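# Brumik G2 hand-held gripper

Hi, and welcome to the page for the G2, the gripper I get asked about more than anything else we sell at Lurnosik.
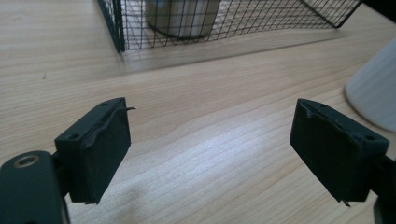 The usual first question is "so can a robot tidy my kitchen yet?" and my answer is a cheerful "bits of it, on a good day." I've been selling and fixing grippers long enough to have heard every promise going, and I'd still put my own dishes away tonight. But the bits are getting bigger! Two years ago I'd have laughed at the idea of a machine putting a canister into a wire basket without a fight. Now I've watched one do it over and over (slowly, with a lot of thinking in between).

The G2 is the tool you hold yourself. You squeeze, the two fingers close, and you do the chore the way you'd like the robot to do it later. The same fingers bolt onto the Brumik arm, so what you record by hand and what the arm does afterward use the same grip. That matching is most of the reason people buy it.

## What it's good at

Boxes, cans, jars with straight sides, folded towels, most things with a handle. Riku Kawaguchi in our workshop has a soft spot for shop-floor jobs, and he's right that they're easier: the bins stay put, the parts are all the same, and the lighting doesn't change when the sun comes out. Sorting brackets into trays is a job I'd hand to an arm with these fingers and go get coffee.

## What still goes wrong

Wire mesh, for one. Baskets are awful. A finger goes in at a slight angle, catches a wire, and drags the whole basket along with it. Thin flat things on a table are just as bad, and so is anything squashy that's wedged between two other things. Laundry is still mostly comedy. If somebody shows you a folding video, ask how many takes it took and whether it's been sped up.

Homes are the hard part. Hatsue Uchida runs trials for us in her own apartment, and she says the trouble is rarely the grip itself, it's that her family moves stuff between breakfast and lunch. I believe her. My kitchen would break any robot by noon.

## Pads

The pads are a wear item, so please budget for them. The edges go first: they lift, then they tear, and once you've got a flap hanging off it'll snag on whatever you're reaching for. You can trim a small one and carry on, but I'd swap the set before recording anything you care about. Peel the old pad, clean the face with alcohol, press the new one on and leave it overnight under a clamp. (I've skipped the clamp. I was sorry.)

## The details

- **Fingers:** two, dark finish, with replaceable rubbery pads
- **Weight:** 622 grams with the bracket on
- **In the box:** gripper, bracket, hex key, 2 spare pad sets
- **Fits:** Brumik arms, plus Delorme wrists with the adapter plate (sold separately)
- **Returns:** 30 days, and yes, you can use it first

## Should you buy one?

If you're teaching a machine to do a chore, or you want to find out where it falls over, sure, I think it's a lovely tool and I use mine all the time. If you're hoping for a clean counter by the end of the month, get a nice sponge!

Orders ship from our Andholm warehouse. Pad sets were out of stock through most of April but they're back now, so add an extra one if you do a lot of basket work. For adapter questions, write to the shop and ask for Spyros Konstantinidis. He'll want your wrist model and a photo of the bolt pattern.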